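# Paseletti hand-held gripper kit: what you get and how I've found it

I sell these and I also use them most weeks, so take this page as half shop listing and half me rambling. If you only want the short version, the Paseletti is a pair of hand-held grippers for recording two-handed jobs so you can train a robot arm on them later. It costs $2,811 for the pair with marker blocks and cables, and I've got two sets on the shelf as I write.

## Why a hand-held pair

I came to this from teleoperation, where you sit and steer one arm with another arm and swear at the lag. It works, but gosh it's slow. With a gripper in each fist you just do the job at close to your normal pace, and the recording comes out with the same jaws your robot will have on the end of its wrist. You feel the thing you're grabbing, too, which matters a lot with anything floppy.

Cords are my favourite test for exactly that reason. A block goes where you put it. A cord has opinions — it springs back, it catches on whatever's behind it, and the plug swings around so you're never holding it at quite the angle you wanted. If somebody rings me and asks what to record first to find out whether the kit suits them, I tell them to try a desk lamp and a power strip on an ordinary table. You need one hand to steady the strip and the other to bring the plug in, and you find out very quickly whether your grip is any good. 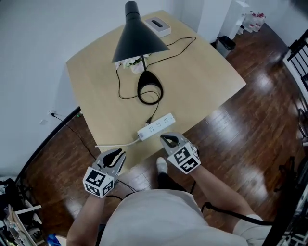 My other bit of advice is to leave some clutter on the table. I spent my first month recording on a bare bench with perfect light, and the policy I trained on it fell to bits the moment there was a mug nearby. Leave the tissues out, leave the flowers out, let the cord lie however it lands. You can always do a tidy set afterwards for comparison.

## What's in the box

- Two grippers, left and right, with black jaw pads fitted
- Two marker blocks, white, already mounted
- Cables for both sides, plus a waist clip to keep them out of your way
- A spare set of jaw pads (you'll want them eventually)
- A printed calibration sheet

The head camera is not included. Plenty of people already own one they like, and I'd rather not make you pay for a second. If you need one, ask me for the Burnholm bundle and I'll quote it with a head strap that fits.

## Setting up

Allow 54 minutes the first time, which is what it took me with a cup of tea going cold beside me. Most of that is calibration. Clip the cables at your waist before you pick up the grippers, then swing your arms about a bit and check nothing tugs. I skipped this once and yanked a connector halfway through a really good take, and I'm still cross about it.

The marker blocks are how the software keeps track of each hand, so try to keep at least one face of each block in the camera's view. You'll get used to it. Wipe them with a soft dry cloth, and please don't put stickers on them!

Recording is at 60 frames per second by default. You can drop it, but I never have. Files come out in a plain folder per take, and they open fine in Drarivari, which is the labelling program I use and also sell licences for.

## Things I grumble about

They're a bit front-heavy. After a long morning my forearms know about it, and I now stop for a stretch between batches. The jaws are also on the wide side for small plugs — you can do it, but expect to fumble a few before you work out where to pinch. The narrow Jabłońska pads help heaps there and swap over with one screw each side. I keep them in stock in grey and black.

Glossy floors and bright windows can confuse the tracking when the sun is low. Pulling a blind has fixed it for me every time.

## Ordering

Order before noon on a Friday and it goes out that afternoon. Pickup is fine as well, just send me a message first so I'm not out. Returns are okay if the pads haven't been trimmed. Spare marker blocks are sold singly, left or right, so tell me which side you need when you order.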